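Talks > Community Evenings > Speaker Notes

Program Speakers Getting Here Contact

Keeping a Family Recipe Book: notes for Thursday, Drarkcombe library

Start slowly, let people find their chairs. Thank Rozália Lukáč for the invitation and for putting up with my many emails about the projector.

Open with my grandmother's notebook. Hold it up, but don't pass it around (the spine is going, and I'd fret the whole evening). Say that it has nearly 200 recipes in it and that very few of them tell you how long to bake anything. She wrote "until it looks right," and for years I thought she was being difficult. Now I think she was writing to herself and it never crossed her mind that the rest of us would be reading.

Then the main point, and take your time over it: write down the talk that goes with the dish. Who asked for it, what it was served with, which aunt left out the caraway. When I typed up the poppy seed roll I had the flour and the butter and no idea why it was only made in August.
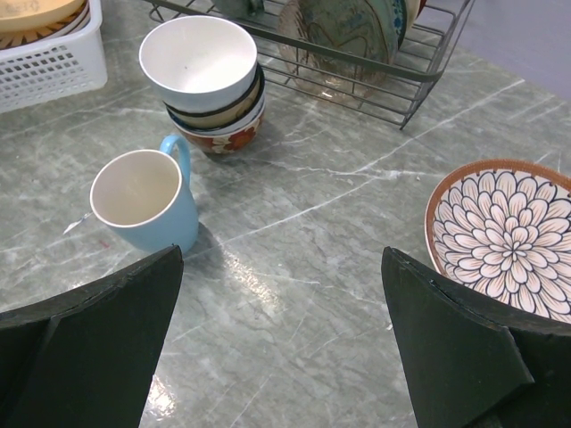

So I called my cousin Juraj Šimek, who remembered right away. It was for his father's name day, and the whole street came by! Read his message aloud if there's time. It's on the yellow card.

Next, the practical part. Cook beside the person if you still can, and weigh things before they go into the bowl. My mother's "two handfuls" of flour came to 700 grams one day and 900 the next, and both cakes were lovely, so I wrote down both. Keep the old spellings. Scan the stained pages too, because those are the ones people used.

Pause for water. Ask who has a recipe they've lost, and let them talk, even if we run over.

Finish with the dumpling page and the note in the margin, then hand over to Peter Tóth for questions.

Recent talks
Zaid Haddad: Bread Ovens of the Anberg Valley
Kvido Ondrejka: Mending Old Bindings at Home
Letters from Opoku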